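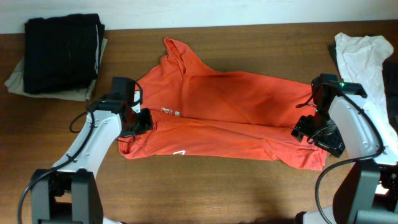 Can I take money out of my old 401(k) while I'm on a temporary layoff?

I worked for Vidine until November, when my whole shift was put on temporary layoff. They say we may be called back but there is no date. My last paycheck is long gone and I'm living on unemployment, which comes to $724 every two weeks. I have been selling off what I can, mostly clothes, and something like the orange T-shirt on the table brings in a few dollars if I fold it decently and the buyer doesn't haggle. That won't cover rent. I have a small balance in a 401(k) from the job before Vidine, at a company called Gwynne. The plan is held at Flitell. I would like to take out $1000 and leave the rest alone. I'm 34. The Flitell website lets me start a withdrawal request but then asks whether it is a "hardship" or a "separation" and I don't know which one applies to me. Vidine hasn't ended my employment, so I am not sure if I count as separated. I also don't want to lose a big piece of it to penalties. Has anyone done this?
posted by plainoatmeal

You are mixing up two employers. The money is in the Gwynne plan, so the only thing that matters is whether you left Gwynne, and you did. Pick "separation." Whether Vidine calls you back has no bearing on it. If you had been asking about a Vidine plan the answer could be different, because a temporary layoff with a right of recall isn't always treated as leaving the job.

Hardship is mostly for people who are still working for the company that runs the plan. You would have to give a reason from a list, and some plans want papers to back it up. You don't need to go through that.

On cost: at your age you will generally owe regular income tax on what you take out, plus a 10 percent additional tax unless an exception fits. Being laid off is not an exception by itself. On a cash payment from an old plan they normally hold back 20 percent for federal tax before they send it. So if you ask for $1000 you should expect $800 in hand, and less if your state also withholds. The 20 percent is only a deposit toward your tax bill. What you really owe gets worked out when you file, and if your income is low this year you may get some of it back. The extra 10 percent on $1000 is $100.
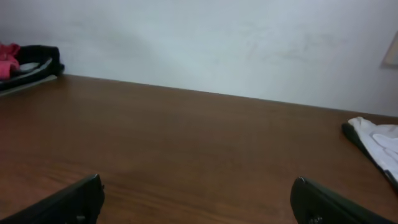

Before you submit anything, check whether the Gwynne plan allows partial withdrawals for former employees. Some plans only pay out the whole balance. If yours is like that, you can roll everything into an IRA first and then take the smaller amount from there. A direct rollover isn't taxed, and you can choose your own withholding on an IRA withdrawal. It takes longer, though. Mine took most of a month, with a paper check in the mail.

Also ask your state unemployment office how they treat it. Some states reduce benefits for certain retirement payments and some don't. Ask before the money is paid, and get the answer in writing if you can.
posted by slowledger

Just call them. I had a plan at Plunia and the website was useless, but the person on the phone told me which box to tick. Go early on a Monday – no, wait, anything but Monday. I was on hold forever. I'd also say don't touch it if you can help it, you will want that money when you're older.
posted by bt_northside

Agree with the answer above about separation. Two things to add.

There may be a fee for the payment. It should be in the fee notice on the plan website, usually under documents. On a small withdrawal a flat fee hurts more than it looks.

The other is a newer rule for emergency personal expenses. It lets people take up to $1,000 in a calendar year without the 10 percent additional tax, as long as they have enough in the account above a set minimum. You still owe the regular income tax. Plans don't have to offer it, but IRAs can be used for it too – so if you end up doing the rollover, read up on that before you take the cash. You have three years to pay it back if you want to, and there are limits on taking another one until you do. Look at the instructions for Form 5329 when you file, as that is where the exception gets claimed.

And keep the 1099-R they send you in January. I lost mine and had to wait for a second copy.
posted by thirdshiftpat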